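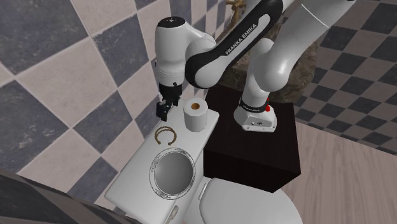
Thijs Van Wijk was late opening up on the Wednesday I went to see him, and he apologized for it three times before he'd even found the right key. A woman on the next street had stopped him about a toilet that wouldn't quit running, and he had gone in, taken his coat off, and fixed it. "She had a bucket next to it," he told me, pushing the shop door open with his hip. "She'd been filling it by hand since the weekend. I couldn't walk past a bucket."

The shop is called Bakker, after the man who owned it before him, and it sits halfway down the main street in Bromgate between the bank and a place that sells wool. Thijs has been a plumber for 26 years. For the last 14 of them he has also sold parts over the counter, mostly to people who have never held a wrench and are a little scared of starting. I had come to talk to him about old bathrooms, a subject I got interested in the hard way when I bought a house with one, and I ended up staying until past lunch.

He made coffee first, very strong, on a hot plate behind the register, and cleared a stool for me by moving a box of washers onto another box of washers.

I asked him what people get wrong most often.

"They wait," he said. "A drip is such a small sound. You hear it at night and you think, well, tomorrow. Then it's spring." He told me about a family who had lived with a leaking supply line under the sink for so long that they had a special towel for it, which they washed every Sunday with the other towels. When he replaced the line the mother was almost sad. "She asked me what she should do with the towel now. I said, ma'am, dry your hands."

A good half of his customers come in about toilets, and he is fond of toilets, in the way that other people are fond of old radios. He likes that you can lift the lid and see how the whole thing works. There's a valve that lets water in, a float that tells it when to stop, and a flapper at the bottom that lets the water go. "Three things," he said, and held up three fingers, and then laughed and added a fourth. "And the handle. I always forget the handle, and it's the handle half the time."

His test for a leaking flapper is the one my grandmother used, and I was so pleased to hear it from a professional that I wrote it down word for word. "Put food coloring in the tank. Ten drops, any color, but not yellow, please. Go and have your supper. Don't flush. If you come back and there's color in the bowl, you need a new flapper, and you can do it yourself before the dishes are done." He charges very little for a flapper and will draw you a picture on the back of the receipt showing how it hooks on. I saw one of these drawings. It was lovely, with arrows, and a small fish in the tank for no reason I could make out.

We were interrupted around then by Ruben De Haan, who came in through the back with a length of pipe on his shoulder and a sandwich in his mouth. Ruben started with Thijs as an apprentice and now does most of the house calls. He is tall and quiet and looks at the floor when he talks, though once he gets going on tile he is hard to stop.

"People tear it out too fast," he said, when I described my own bathroom to him. "They see one cracked tile and they think the whole wall has to go. Knock on it first. Knock on the good ones and then knock on the bad one and listen." He went over to the wall by the sink and knocked to show me. A tile that's still stuck down has a dull sound to it, he said, and one that has let go sounds hollow, like a box. If only a few sound hollow, you can usually lift those and set them again, as long as you take your time with the grout around them.

I asked how long a job like that should take. The two men looked at each other.

"For me, a morning," Ruben said.

"For you," Thijs said to me, very kindly, "a weekend, and then another weekend."

The biggest job they ever took on together was the old Burnitz hotel out by the river, which had been shut for years and was being turned into apartments. The new owners wanted to keep the original bathrooms wherever they could, and there were a great many of them. Ruben told me they cleaned and sorted 2,000 tiles that winter, scraping the backs by hand in a room with no heat. Thijs remembers it as the happiest winter of his working life. Ruben remembers his thumbs.

"You'd find pencil marks on the back," Thijs said. "Numbers, mostly. One had a shopping list. Eggs, lamp oil, something I couldn't read. A man was setting tile and thinking about his eggs, and there I was, thinking about my lunch." He kept that one, and he got it down from the shelf over the register so that I could hold it. It was heavier than I expected.

Not everything deserves saving, he was quick to say. He has no patience for old shutoff valves and tells everybody to change them before they need to. He feels the same way about caulk that has been put on over other caulk. "Take it off. All of it. I know it's boring. Put the radio on." And he would like people to stop putting those blue tablets in the tank, which he says are hard on rubber and make his hands look, for days, as if he'd been picking berries.

Over the summer he started a class on the first Saturday of the month, up in the room over the wool shop, with space for 8 people and an old toilet from the Gramska school that he takes apart and lets everyone put back together. It fills up. The last one had a retired judge in it, and two sisters who argued the whole way through about which way the nut turned. "They were both right," Thijs said. "They were standing on different sides."

I asked him if he worried about teaching people to do the things he gets paid for. He thought about that for a good while, turning his cup.

"There's always another drip," he said. "And they come in to tell me about it afterward. They bring me cake sometimes. I had a man come in here with the old flapper in a sandwich bag, to show me. He was so proud! What am I going to do, be sorry about that?"

By then it was after one and there were people waiting at the counter, one of them holding a faucet handle wrapped in a sock. I bought a fill valve, a tube of caulk and a scraper. Thijs drew me a picture on the receipt, and I asked if I could please have a fish.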